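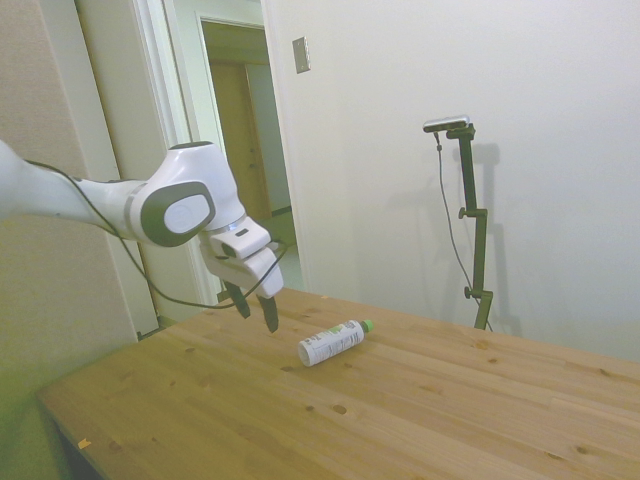
*A white robotic arm over a wooden tabletop, gripper open.*

# The Goats of Flindudville Wait for Hay

When Chin-lung Chou bought his farm outside Flindudville, the neighbors told him to grow apples. He bought goats. Today he keeps 230 of them on the dry side of the hill, and in December, when the pasture has stopped growing, all of them must eat from the barn.

Hay is the big worry this winter. The second cut was small, and the price of a bale went up two times before fall. Chou put nearly 604 bales under the roof in summer and he hoped it would carry him until spring. Now he thinks he will be short by 13 days, maybe more if the snow stays.

"I count the goats in the morning and the hay in the night," he told me. "The goats are easier."

His answer is an old one. Together with the Yip farm across the valley he buys turnips and beet pulp, and he mixes them with chopped straw. The goats did not like it in the first week. They pushed the straw out of the trough and stood on it. Then Chou cut the turnips smaller, and on Tuesday the trough was clean before the milking was finished.

The milk goes to Indum, a small dairy which makes a soft white cheese under the name Zustuvano. It is sold after 5 weeks, with a thin rind and a taste of lemon and cellar. In winter there is less milk but it is richer, and the cheese maker prefers it.

Chou would also like to seed clover on the lower field, where water stands until April. First he must dig a drain, and for this the ground is still too hard.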